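September 20, 2023

Up before six and couldn't get back off, so I did the bread instead. It came out flat again. I think the kitchen is too cold now for the overnight rise and I shall have to put the bowl in the airing cupboard from here until spring. Ate two slices anyway with the last of the damson jam.

Walked down to the allotment by the bottom path. The gate at Enache Lane has been mended with new hinges and shuts by itself, which gave me a start. Picked the rest of the runner beans, all stringy, and left the big ones on for seed. Four courgettes hiding under the leaves. The leeks have rust, worse on the side nearest the water butt. Pulled off the bad leaves and took them home in a bag for the bin. I meant to sow the broad beans next month but Rodica Jitaru says wait until the very end of October or the mice have the lot, and her plot is always better than mine so I will wait.

She was digging out her old strawberries and gave me a dozen runners in wet newspaper. I said I had nowhere to put them. She said everybody has somewhere. They are in a washing-up bowl by the back door for now.

Home by eleven. Letter from Brurent about the boiler, putting the yearly cover up by 100 pounds. I rang and waited a long time and was then told I could have the old price if I gave up the drains. I have never once used the drains. Took it. Wrote the name of the girl and the time of the call inside the boiler cupboard door with the others.

Soon-im Ra came at one for soup, the barley one, with too much pepper. She brought the timetable for the Pratport ferry, which changes over to winter times soon – only 5 sailings a day and the last one back before tea. If we want to see the Ornano gardens this year it will have to be in the next fortnight. We settled on going if the forecast is fair and not going if it isn't. She doesn't care for the crossing when there is any swell. I don't mind it so long as I can stand outside.

We then did an hour on the big jigsaw. It is the harbour one, 1000 pieces, and we have all the edge now and most of the boats. The sky is going to be dreadful. Soon-im sorts by shape and I sort by colour, and we have agreed to keep separate trays. She found the piece I had been after since last week, and it was in my tray.

After she left I made a start on the kitchen cupboards, as I have been promising. Everything out of the left-hand one and on to the table. Threw away a jar of ground ginger that had gone grey and two lids that fit nothing. Put by a box for the hospice shop: the fish kettle, the egg slicer, the spare colander. The mugs are the real trouble. They are stacked two deep and I chipped the green one getting at the one behind. A rack on the worktop would do it, the sort with a wooden base and metal at the ends.

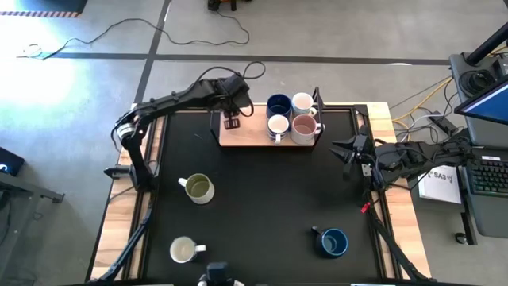
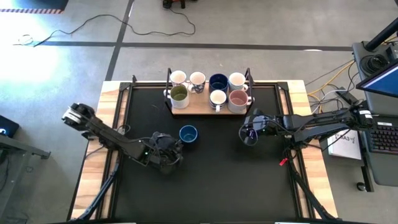 Measured the bit of worktop between the bread bin and the wall and there is room if the bread bin goes up against the kettle. Will ask at the hardware shop before I send off for anything. The cupboard shelf wants a new lining in any case, the old paper has stuck fast in one corner and I had to leave it.

Rain from four o'clock, heavy for a bit, then fine drizzle. Brought the strawberry runners under the porch. Had beans and an egg for supper and finished the library book, which I didn't think much of – the brother did it, and I had said so to Soon-im by chapter three. It is due back with the other two, one of which I haven't opened.

Rang my sister at eight. Her knee is no better and she sees the physio again next week. She wants the damson recipe. I must copy it out tonight, and put the bin by the gate before I lock up.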